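# Chapter 7: Choosing a Gripper Without Fooling Yourself

Sooner or later someone will hand you a catalog and ask which gripper to buy. The catalog will be no help. Every gripper in it is shown holding an egg, and every egg looks perfectly content. What the catalog leaves out is how the egg was placed, who placed it, and how many eggs came before.

This chapter is about running your own comparison. It assumes you have read Chapter 6 on contact and friction, or at least that you can look a friction cone in the eye. By the end you should be able to set up a bin-picking trial, run it with two or more grippers, and write down a result that a skeptical colleague can repeat.

## 7.1 A cautionary tale

Kerubo Mbwambo and Dennis Langat were asked to compare two parallel-jaw grippers for a packaging line at Stornenberg. The first, the Thaler, had short stiff fingers and a good reputation. The second, the Sendach, had longer fingers, a force sensor, and a brochure. Each gripper got a day on the same arm, picking blocks out of the same bin. The Thaler managed 60 clean picks out of 76 attempts. The Sendach managed 60 out of 147.

The obvious report was written that evening, and it recommended the Thaler. Then Langat went back to the logs to make a chart and noticed that the two days had very little in common. On the Thaler's day, Mbwambo had reset the bin by hand, and she is a tidy person. Her blocks landed well apart, flat, and clear of the walls. On the Sendach's day, Langat had reset the bin by tipping a box over it. His blocks arrived in heaps.

They had run a careful experiment on the difference between Mbwambo and Langat. The report was withdrawn, with some embarrassment, and the trial was done over with a fixed list of starting layouts that both grippers had to face. We will return to the second set of results in Section 7.5, after you have had a chance to guess them. Most students guess wrong, and so did both authors of the report.

## 7.2 What counts as a pick

Before you touch the arm, write down what success means. This sounds like paperwork until the first time a block comes up by one corner, swings twice, and drops off over the rim. The gripper's owner will call that a pick. The gripper's rival will not.

A workable definition has four parts:

1. The gripper closes on one object only.
2. The object leaves the floor of the bin.
3. It stays in the fingers through a set lift and a set pause.
4. It is released where you asked for it.

Score each part separately. A gripper that fails at step 1 has a different disease from one that fails at step 3, and a single percentage will hide both of them. Longer fingers might reach down between neighbors and then bend under load. Stiff ones may hold beautifully once they arrive, if they arrive.

## 7.3 The trouble with walls and neighbors

A lone block in the middle of a bin is the easiest customer you will ever have. Both long faces are free, the fingers can come straight down, and a planner with very modest gifts will find the grasp. Nearly any gripper looks good here, so a trial made up of lone blocks tells you nearly nothing.

Put a second block alongside the first and the picture changes. There is now a face the finger cannot reach unless it pushes something aside. Some controllers treat that push as a collision and stop, sulking. Others lean on the neighbor until it moves. Neither policy is wrong, but you should know which one you are testing, because you may be comparing controllers when you think you are comparing fingers. 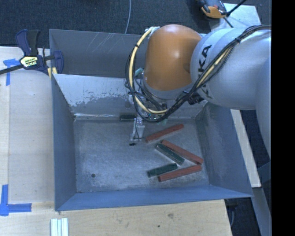 Sloped walls add their own mischief. They are there to send parts back toward the floor, and they mostly do, but a wide gripper body can meet the slope well before the fingertips meet the part. Check the clearance of the whole tool, cables included, at the lowest pose you intend to command. The Jarkham controller used in our exercises will check the fingers for you. It has no opinion about cables.

## 7.4 Before you start

Work through the following before your first scored attempt:

- Fasten the bin down and mark its position.
- Draw up your list of starting layouts, and include some you would prefer to avoid.
- Shuffle the order of the layouts, then give every gripper the same order.
- Swap grippers partway through and swap back, so that a drifting camera or a tired operator hurts them all equally.
- Decide now when you will stop. Stopping when your favorite is ahead has a long history and a bad name.

The exercises at the end of this section ask you to plan a trial for two grippers and three layouts, on paper, with no robot within reach.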